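From the Tool Crib to the Project Trailer: A Conversation With Lucimara Frota

29 September 2022

Lucimara Frota started in construction by handing out drill bits. She was 19, the contractor was Dromlow, and the job was a summer position in the tool crib on a hospital addition. She planned to stay until school started again.

"I was studying accounting and I needed money for the second year," she said. "By the end of that summer I knew the name of every foreman on the site and I knew which ones brought the tools back."

She is now a senior project manager at Nevance, a general contractor that does schools, clinics and mid-size office work. Her current job is the renovation of the Seixas building, a former textile mill that is being turned into 73 apartments with shops on the ground floor. We talked in the company's office the morning after a concrete pour that had run late.

Frota did go back to school, but she changed programs. Her adviser, she said, tried to talk her out of it, then gave her the transfer form when she came in a second time. She finished in construction management and went back to Dromlow as an assistant estimator.

Estimating was where she learned to read drawings properly. Her first supervisor, Trí Chu, made her do quantity takeoffs by hand before he let her use the software.

"I measured drywall for a month," she said. "I complained about it a lot. Then I got to my first real bid and I could look at a number and know it was wrong before I knew why."

She caught one of those numbers early on. A subcontractor's price for door hardware had been entered for one floor of a four-story building. The bid was due that afternoon.

"Trí didn't say anything. He fixed the sheet and sent it, and the next week I had a bigger job on my desk."
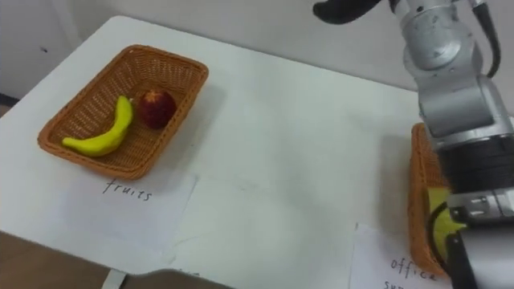
After six years in estimating she asked to move to the field. Dromlow had no opening, so she applied to Nevance, where Odair Leite was running operations. He hired her as an assistant project manager and put her on a middle school gym.

The gym did not go smoothly. The steel came late, and the floor supplier went out of business in February with the order half paid. Frota spent several weeks finding another supplier who could match the maple and deliver before the school's deadline.

"I had never been the person who had to call the owner with bad news," she said. "The first time, I wrote out what I was going to say. I still do that. I keep it to three or four lines – what happened, what it costs, what we're doing about it."

The Seixas job is her largest so far. The mill's brick walls are staying, along with most of the timber framing, and the crew has had to replace more of the sills than the survey called for. The windows were another problem. There are long rows of them on the south side and few of the openings are the same size, so each had to be measured on its own. The window contractor, Brillero, sent the same two people for the whole survey at her request.

"If you change people halfway through, you get two ways of measuring," she said. "Then you get windows that don't fit."

Her superintendent on the project is Panagiotis Kadrić, who has been with Nevance for 14 years. The two of them walk the building every morning before the crews start, and she said most of the real decisions get made then.

"He sees things I don't. I see things in the schedule he doesn't want to hear about. We argue on the stairs and then we're done arguing."

Asked what it was like to be one of few women on site when she started, Frota took a moment to answer. There was no women's restroom on her first job, she said, and the safety vests came in sizes that reached her knees. The restrooms are better now. She buys her own vests.

"Some of the older guys were careful around me in a way that meant they didn't tell me things. That was worse than the ones who were rude. If you don't get told things, you can't do the work."

She has two assistant project managers of her own now. One of them, Kylie Tipoki, came over from interior design and is handling the apartment finishes. Frota has her sit in on the calls with the owner and has started letting her run them.

As for advice to students, Frota suggested spending a summer on a site before choosing a specialty, in whatever job is open. She also said to learn to write a clear email.

The first apartments are due to be turned over next spring. Frota has not been told what her next project will be, though she has asked Leite for something with a flat roof.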